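Kondine hand-held gripper

The Kondine is a hand-held parallel gripper used to record manipulation demonstrations without a robot arm. It was designed by Teófilo Giraldo and is maintained under the Clullach project, which also publishes the comparison trials described in this article. The operator carries the tool by hand, and the recorded motion is later mapped onto an arm fitted with a matching pair of fingers.

Design

The Kondine has a black housing and two yellow fingers that stay parallel through the full stroke. Each finger has an oval opening in its upper section and narrows toward the tip. The opening lets the finger bend slightly under load, so that thin or soft items are held along a line of contact instead of at a single point. Maximum opening is 80 millimeters. The tool weighs 735 grams with its camera fitted.

The camera sits behind the fingers and has a wide-angle lens. Straight edges near the border of the image appear strongly curved, and the distortion is removed in calibration before the recordings are used. Units carry a small printed code label on the housing, which the logging software reads to load the correct calibration file.

Comparison trials

The Clullach trials compared the Kondine with two other hand-held tools, the Fourie and the Dondelell. The Fourie uses straight, rigid fingers. The Dondelell uses the same finger shape as the Kondine but a narrower lens. All 3 tools were tested in furnished rooms, on household tasks that included picking up clothing, folding it and moving it between surfaces. Clothing was chosen as the main test material; it has no fixed shape, and dark fabric gives the camera few features to track.

Test surfaces were bedding, table tops and bare floor. Patterned bedding was preferred for the clothing tasks. A woven mat or a patchwork quilt supplies a large number of visual features, and position tracking was less likely to drift over these than over plain sheets.

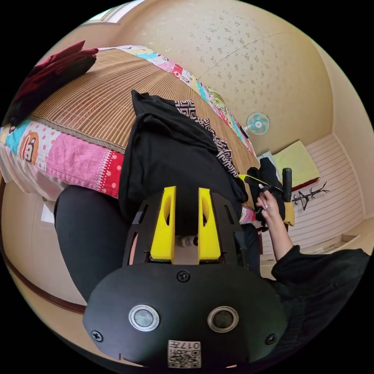

Results

The Kondine completed more clothing picks than the Fourie, whose rigid fingers tended to push a fold away before closing on it. The difference was largest for single layers lying flat. On bunched fabric the two tools gave similar results.

The Dondelell matched the Kondine in grip but lost tracking more often. With the narrower lens, a dark garment held close to the fingers could fill most of the view - and the tracker then had no fixed background to work from. Repeating the trials with slower hand motion reduced the losses but did not remove them.

Operators reported wrist fatigue with the Kondine in sessions that ran past 8 minutes without a break. The Fourie, a lighter tool, drew fewer such reports.

Limitations

The Kondine does not measure grip force. Finger opening is estimated from the camera image, and the estimate becomes unreliable when fabric covers both fingertips. Low evening light also affects tracking, and sessions in the trials were held before 4 p.m. for this reason.

Later versions

A revised housing was released in October. It moves the balance point closer to the hand and leaves the fingers unchanged, so recordings from both versions can be combined after recalibration.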